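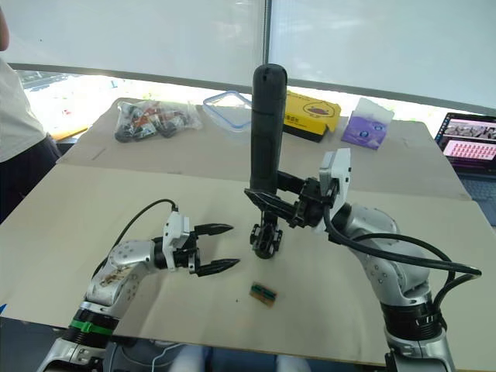

Objeto cilíndrico preto, de pé sobre uma mesa bege.

Cilindro (objeto)

Um cilindro, no uso corrente da palavra, é um objeto de forma alongada ou baixa, com duas faces circulares iguais e uma superfície lateral curva. O termo vem do latim cylindrus, que por sua vez vem do grego kýlindros, com o sentido de rolo ou coisa que rola. Em geometria, a palavra tem uma definição mais larga e inclui também os cilindros oblíquos e os de base não circular. Este artigo trata da forma nos objetos domésticos e nas embalagens.

Propriedades

O volume de um cilindro reto obtém-se pela multiplicação da área da base pela altura. A superfície lateral, quando se abre e se estende, é um retângulo, cujo comprimento é igual ao perímetro da base. Desta propriedade se aproveita a indústria: um corpo cilíndrico pode ser feito de uma só folha retangular, enrolada e fechada com uma única costura.

Para um volume dado, o cilindro fechado que gasta menos material é aquele em que a altura é igual ao diâmetro. Na prática, poucas embalagens respeitam esta proporção. Os recipientes altos e estreitos seguram-se melhor com uma mão e ocupam menos largura na prateleira, mas tombam com mais facilidade. A estabilidade depende da largura da base e da altura do centro de gravidade, e por isso um recipiente alto pode levar um fundo mais pesado do que as paredes.

Uso doméstico

Entre os objetos cilíndricos mais comuns na casa contam-se os copos, as latas, as velas, os rolos de cozinha e as garrafas térmicas. Nestas últimas, a parede dupla com vácuo reduz a passagem do calor, e a forma redonda distribui bem a pressão do ar exterior. Uma parede plana teria de ser mais grossa para resistir à mesma pressão.

O fabricante Vondska introduziu no seu catálogo uma garrafa de 400 mililitros, com 90 milímetros de diâmetro, que serviu depois de modelo para a série Rimedau. A série teve também uma versão maior, de 663 mililitros, com a mesma tampa. A firma Aquino produziu as tampas de rosca das duas versões até ao encerramento da sua fábrica.

Armazenagem e transporte

Os cilindros não preenchem o espaço por completo. Quando são postos em filas e colunas direitas, ocupam pouco mais de 78 por cento da área disponível. Com as filas desencontradas, a ocupação sobe para quase 91 por cento, mas as caixas de cartão são mais difíceis de dividir desta maneira. A maioria dos armazéns prefere a disposição direita, com separadores em cruz.

Deitados, os cilindros rolam e precisam de calços ou de um berço. Alguns fabricantes fazem uma pequena face plana na parede lateral. Foi a solução adotada pela Fonus nas suas colunas de som portáteis, que podem ficar de pé ou deitadas.

Ver também

Prisma
Cone
Garrafa térmica
Embalagem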